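Lumellow Reading Room: progress report to the Tivmont Fund
3 May 2014

Hello again, and thank you for the very kind note after the last report. I'm going to try to be more organized this time, but you know me by now, so bear with the detours.

The big news is that the Drollton shelves are open! They opened in January, a little behind what I promised you, and the delay was all down to the floor. When we pulled up the old carpet there was a second carpet under it, glued down, and the glue took longer to scrape than the whole shelving job. I still have some of it on my good boots.

We now have 1,152 books cataloged and on the shelves. Your grant was for 1,000, so we came in over, mostly thanks to a school in Whiteley that was clearing out its storage and let us take our pick of the fiction. I turned down the encyclopedias. I felt bad about it for a whole afternoon and then I remembered how much they weigh.

Membership stands at 143 cards. I had hoped for more by spring, to be frank with you, and I've thought a lot about why it's slow. Part of it is the form, which asks for proof of address and scares off people who are between places or staying with family. From this month on we'll take a name and a phone number for the first two loans and sort out the rest later. If we lose a few paperbacks that way, I can live with it (and I've put a small line for replacements in the next budget so you can see what I mean by a few).

The children's hour has been the happy surprise. We started with one session a week and had to add a second, and there are 15 regulars now who would come every day if we let them. They want scary stories. I bought poetry and nature books, lovely ones, and they sit there looking pristine while the ghost stories are held together with tape. So the next order is going to lean heavily toward ghosts, and I hope that's all right with you.

Large print is the other area where I guessed wrong. I ordered mostly mysteries and what people keep asking for is westerns and cookbooks. I've arranged a swap with the Whiteley branch for three months, their westerns for our mysteries, and if it goes well we'll make it a regular thing. It costs us nothing except gas and an afternoon of my time.

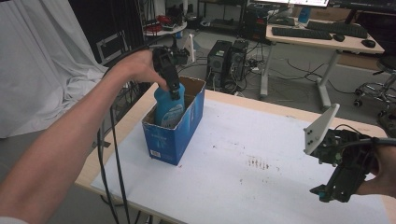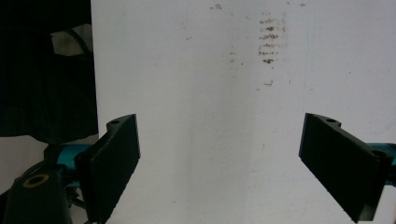
On money, we're in decent shape. The shelving came in under the estimate and the flooring came in over it, and the two nearly cancel out. The one overspend I should own up to is lighting. The back corner by the biographies was so dim that people were carrying books over to the window to read the spines, and I couldn't stand it, so I had two extra fixtures put in. The invoice is in the packet with the rest. I should have asked you first and next time I will.

The catalog software is still a sore spot. It does what it should for loans and returns, but the reservation screen loses its place whenever you go back a page, and twice now we've set aside the same book for two different people. I've written to the supplier and got a friendly answer and no fix. For now we keep a paper list by the desk as a backup, which works fine as long as everyone writes on it.

What's coming up: summer reading, first of all. I'd like to run it through the school break with a simple card that gets stamped for every book finished, any book at all, comics included. I know there was some doubt about comics when we talked. I'd ask you to let me try it for one summer and look at the loan records with me afterward.

After that I want to extend the evening opening. We close at five and half of Drollton gets home later than that. One late evening a week would do it to begin with, and I can cover it myself until we see whether people come. The heating in the evening is the real cost and I've asked the building for a figure, still waiting.

I also owe you a proper answer about delivering books to people who can't get out. I've been putting it off because I don't want to promise something I can't keep up through the winter. Give me until the next report and you'll have a plan with actual prices in it.

Two small requests before I stop. Could the second payment come at the start of the quarter instead of the middle? The book supplier gives us a better rate if we pay up front. And please send more of those bookplates with the Tivmont name on them, we're nearly out, and the kids like sticking them in.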